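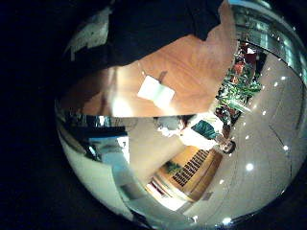
Attachment 1: Tabletop, dining room. Wood with shiny metal rim.

Ticket: Kitchen printer drops offline, orders print late or twice
Site: Galtier Cafe, Clolport
Opened: 18 July 2024
Priority: High
Status: Closed, with follow-up

Reported problem

Kitchen printer stops responding during service. The register shows "Printer not found" and the order sits in the queue. After a few minutes the printer wakes up and prints everything it missed, sometimes the same order two times. The kitchen made several plates twice at lunch. The bar printer is the same model and has no trouble. Restarting the kitchen printer fixes it for a short while.

Setup

Registers run Sauerland, current version. Both printers are Padard thermal models on network cable. The router is in the office closet, and there is a small switch on the shelf above the dish station that feeds the kitchen printer. Tablets for the dining room are on Wi-Fi. Guest Wi-Fi is on the same router but a separate network.

First response

Please print a self-test page from both printers: hold the feed button while you turn the power on, and let go when the paper starts to move. Send the network section of each page. Also tell us if the link light on the back of the kitchen printer is lit when the error comes up.

Reply from site

Self-test pages sent by email. Bar printer has a fixed address. Kitchen printer says DHCP on. The link light stays lit the whole time, including when the register can't find it. We tried another roll of paper and cleaned the head, no change.

Support note

Kitchen printer was most likely reset at some point and went back to factory network settings. With DHCP on, the router hands it an address, and the address can change. Sauerland looks for the printer at the address saved in the register. If that changes, the register loses it.

The lease time on the router is set to 900 seconds. That is very short for a work network. Somebody may have picked it for guest phones, but on this router one setting covers both networks. Please do the following after close:

Turn off the kitchen printer.
In the router page, reserve an address for it outside the guest range.
Change the lease time to the router default.
Turn the printer on and print another self-test page.
In Sauerland, go to Devices, Printers, Kitchen and type in the reserved address. Save and send a test print.

Do not delete the printer and add it again. That clears the menu routing, and you would have to assign every category by hand.

Reply from site

Done. Test print came out right away. Self-test page shows the reserved address.

Reply from site, next day

Better but not fixed. No "Printer not found" at breakfast. At lunch it dropped again, two times, each for less than a minute. Duplicates again on the second drop. The address on the self-test page did not change.

Support note

The address problem was real but there is a second fault. Please check the cable between the switch and the printer, both ends. Also look at the power supply for the switch. A switch above a dish station gets steam, and the cheap plug-in supplies don't take it well.

For the duplicates: in Sauerland, Devices, Printers, Advanced, the retry timer is at 10 seconds. When the printer is slow to confirm, the register sends the order again, and then both copies print. Set it to 60 for now. This will not stop the drops, but the kitchen should stop getting doubles while we look for the cause.

Reply from site

Retry timer changed. Cable looks fine at the printer. At the switch end the clip is broken off and the plug slides out a little if you touch it. The shelf moves when the dish machine door comes down. All the lights on the switch are normal otherwise.

Support note

That explains the lunch timing — the dish machine runs hardest then. Replace the cable, don't tape it. If you can, move the switch off that shelf to the wall by the dry storage door and leave some slack in the cable so nothing pulls on it.

Reply from site

New cable in. Switch is now on the wall. Ran six test prints with the dish machine going and all of them came through once. Full lunch and dinner service since then with no drops and no doubles. Is it OK to put the retry timer back?

Support note

Leave it at 60 through the weekend, then lower it if the kitchen thinks late orders are a problem. There is no harm in keeping it where it is.

Resolution

Kitchen printer given a reserved address, router lease time put back to default, damaged network cable replaced, switch moved. Retry timer raised.

Follow-up

Bar printer address is fixed in the printer but not reserved in the router. Reserve it at the next visit, in November, and save a copy of the router settings to the site file. Padard firmware on both printers is one release behind. Update at the same visit, after close.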